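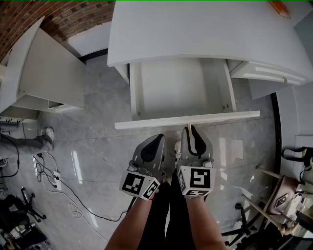 Figure 2. Desk with the drawer open.

4. Registering your household for the energy reporting program

This section explains how to register a household in the Kamden reporting portal and send the first monthly reading. The program collects electricity and gas use from homes, and the result is used in the yearly emissions report of the district. Participation is free of charge.

Before you start, please have ready:
- your last electricity bill and your last gas bill
- the registration code of 30 characters, printed in the welcome letter
- an e-mail address which you check regularly

4.1 Creating the account

1. Open the Kamden portal and select "New household".
2. Type the registration code. Capital and small letters are different for the system, so please type them exactly as in the letter.
3. Choose your energy supplier from the list. If your supplier is Pretus or Chaudhary, the meter number is filled in automatically. For all other suppliers, type it by hand from the bill.
4. Enter the number of persons who live in the home and the heated floor area.
5. Press "Save". A confirmation is sent to your e-mail address.

Note: The confirmation link is valid for 2 days. After this time you must begin again from step 1, but the registration code stays the same.

4.2 Sending the first reading

1. Read the electricity meter and write down only the black digits. The red digits after the point are not needed.
2. In the portal, open "Readings" and then "Add".
3. Select the month. For households registered in February, the first month is March.
4. Type the reading and compare it with the value on your bill. The new value cannot be smaller than the old one.
5. Repeat the steps for gas.

Caution: Do not remove the meter cover and do not break the seal. If the display cannot be read, call your supplier.

4.3 Messages during registration

Error 200: The meter number is already used by another household. Check the bill again, then contact the Mumitz help desk.

Error 214: The floor area is missing or contains letters. Enter the number only, without "sq ft".

Homes with solar panels need one more form, see section 5. The instructions in this section are valid for accounts opened after 01/03/2018.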